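Visit report: Trenis catering supplies showroom, 9 Sep 2020

Members of the purchasing group visited the Trenis showroom to look at disposable cups and the holders used to store them at serving points. The group buys for 4 staff canteens and a conference floor, and its present contract ends in December.

The visit began in the sample room, where cups from Busik and Lumier were set out by size. Most of the morning went on the ribbed paper cups, which the canteens have asked for since the plain ones were found too hot to hold. The ribbed wall gives a firm grip and the rolled rim is comfortable to drink from. Members noted that the brown finish would suit the conference floor — the canteens may prefer something lighter.

Storage was discussed at some length. At present cups are left in their sleeves beside the urns, and many are wasted when a sleeve splits. Trenis showed several holders, among them a wire model in black which keeps the cups in upright stacks. It takes up little of the counter and can be refilled from above. The group asked whether a cover could be supplied and was told that Dhanial, the maker, offers one at extra cost.

Cups are sold in cartons of 200, with a delivery time of 24 hours for stock items. Printed cups take 20 working days. Samples of both sizes have been requested for trial in the north canteen, together with a price for lids.
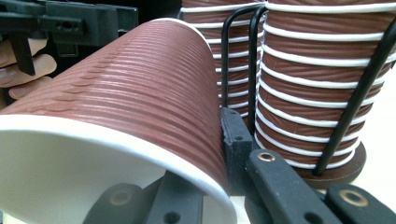
Ribbed paper cups and wire holder, Trenis showroom. Photo: purchasing group.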